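From: Yeshi Gebreyes
To: smallholders list
Date: 1/4/21
Subject: Re: Toltik after the Moges deal

> I've read the release twice and still can't tell what Toltik paid
> for. Moges sells ad space on street furniture in Flavville and a few
> towns like it. Toltik makes scheduling software. Am I missing
> something, or should I be selling my 2501 shares while someone still
> wants them?

You're missing the word "platform," which appears in the release more often than the word "revenue."

I went through the filing over the holiday, which tells you what sort of holiday it was. Moges has 3 contracts that matter, and the largest comes up for renewal in June. Management calls this "an opportunity to re-engage." My landlord uses similar language.

On the other hand, the price wasn't crazy. Toltik paid mostly in stock, and its stock was expensive at the time, so they bought a dull business with somebody else's optimism. I can respect that. Viltix tried the same trick with cash and is still paying the interest.

What bothers me is the growth plan. They want to go from 100 ad panels to 2000 without a word on who is going to rent them. Building panels is the easy part - any welder can help you there. Filling them is the business. A shelter with a blank pale panel on its side, and a big stretch of cracked pavement beside it, is a fixed asset on the balance sheet and not much else. Before I bought another share I'd want the occupancy rate, and the filing doesn't give one. I'm keeping what I have until the June renewal and adding nothing. As for your 2501 shares, I'd at least sell the one and make it a round number.

Yeshi
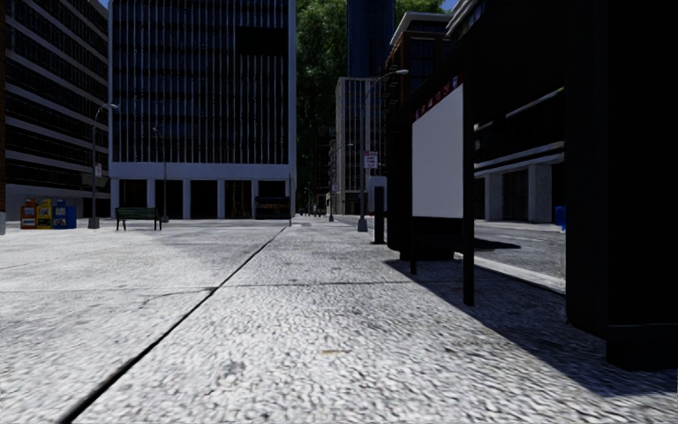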